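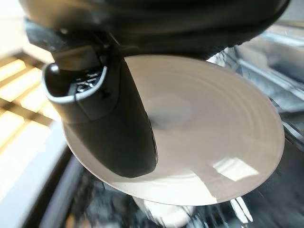 Figure 1. White round plate with shallow concentric rings. Note the bright reflection on the glaze at lower right.

Home Kitchen Practice, Unit 3
Handout: Washing and Draining Plates by Hand

Bring this handout to the practical. The reading for this unit is the chapter on glazed ware in the Dubey course reader. Students in the Flernamthorpe evening group use the same handout but skip the written task at the end.

1. Looking at the plate first

Glazed plates are easy to wash, but a plate with rings or ridges in its surface takes more attention than a flat one. Sauce and starch settle in the low parts of the rings and dry there. Scrape the plate with a rubber spatula, then hold it at a slant toward a window or lamp. A clean glaze gives a sharp reflection. A film of grease makes the edges of the reflection soft. Turn the plate slowly and watch the reflection move across the rings. Do this before washing and again after.

Check the rim with a fingertip for chips. Chipped plates go on the side shelf and are not used for serving.

2. Washing

Fill the wash bowl halfway with water at 46 degrees Celsius. Use the thermometer for the first bowl. Add 2 teaspoons of dish liquid, or one if you are using the Takik concentrate.

Wash in this order: glasses, flatware, plates, then pans. Put plates in one at a time – a stack in the bowl is how rims get chipped. Work the brush along the rings in circles, starting at the center and moving out. Wash the back as well, including the foot ring. Most plates returned for rewashing in this course have a dirty back.

Change the water when the suds are gone or when you can feel grease on the sides of the bowl.

3. Rinsing

Rinse under the running faucet, front and then back. Hold the plate by the rim so the water runs off the far side. A slow, steady stream is enough. Soap left in the rings dries to a dull streak.

4. Draining over the sink

A rack set down inside the basin keeps the counter dry and lets the water go straight to the drain.

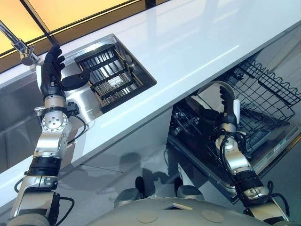

Figure 2. Black rack with parallel bars in a stainless steel basin. The counter beside it is glossy white.

Stand plates on edge if the rack has slots for them. On a rack with plain bars, lean each plate against the side of the basin and leave a gap between plates. Do not lay them flat, as water collects in the foot ring. Small loose items should come off the bars before you load the rack.

Air drying takes roughly 50 minutes in the practice kitchen with the door open. If the plates are needed sooner, use a clean linen towel and dry the back first.

Wipe the counter and the faucet last. Polished metal shows water spots, so finish it with a dry cloth.

5. Written task

Compare draining in the basin with draining on the counter. Cover space, drying time and the risk of breakage. One page. Students who have the Rudosel workbook may use the table in its second section as a starting point.

Next unit: knives and cutting boards. Bring an apron and a hand towel.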